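Mon, October

Satti samples, day 3 of drying. Continued from last week's page (the one with the coffee ring, sorry).

Moved all the walnut hull dye pots to the back bench. Same recipe as batch two – 400 g hulls to 100 g wool, soaked overnight, simmered low, left to cool in the pot. Skeins came out lighter than batch two again. Same hulls, same wool, so either the water or me.

Ran the water through the strips. Tap is harder than I remembered. Rainwater from the butt is soft, slightly acid. So batch four gets split:
A – tap
B – rainwater
C – tap plus a splash of vinegar
500 g hulls total, soak started 9.20, lids on. Label on C fell off already, C is the dented pot.

Alum: we are down to the last bag. Hannelore says Rarkov will ship but only in the big sacks, and Harnham have smaller ones but want the order by end of day. Went with Harnham. If that was wrong someone tell me before four.

Iron dip on the leftover batch three skeins. 200 ml iron water in the small bucket, quick dunk, rinse, rinse, rinse. Went a nice dull brown, nearly the gray that Wusteldale asked for. The second skein stayed in too long as I was on the phone and it has gone harsh. You can feel it, sort of crunchy. Don't send that one. Tagged with red thread.

Note on the iron bucket – it is ONLY for iron. Found an onion skin in it. Onion skin plus iron is a lovely green but not when I'm trying to get brown.

Wusteldale want a fade test before they commit to the rug yarn. Plan:
cards wound with batch two, three and three-iron, half of each card covered in foil
south window, two weeks
matching set in the drawer, dark
check Monday and every Monday after that
Same compass direction as last year's madder cards so we can compare. The madder held up better than expected, the weld did not, the onion was hopeless.

Color matching. Have been doing it by whatever light is going and it shows. The card I passed as a match at five o'clock on Friday was way off by morning, much redder. From now on: match by daylight before noon, then check again under a lamp, write both down. If they only match under one of them it's not a match. Hannelore Leitner has said this to me at least twice and it is in the front of this book in her writing. Fine.

Scouring – the new fleece is greasier than the last lot. Needed two hot soaks and still tacky at the tips. Third soak tomorow. Don't mordant it before then, the alum will go on patchy and we'll get stripes like last spring.

To do
strain the madder, it smells
wash the sieve properly
more muslin
find the good scale, the one on the shelf drifts
write up A/B/C when dry, not when wet. Wet always looks darker and I always get excited

4.15 – Harnham order is in, confirmation on the hook. pots A and B look the same to me so far, C maybe a bit warmer. Leaving them all til morning. Last one out turn off the hotplate at the wall please.

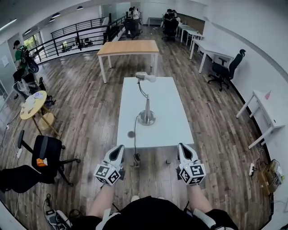
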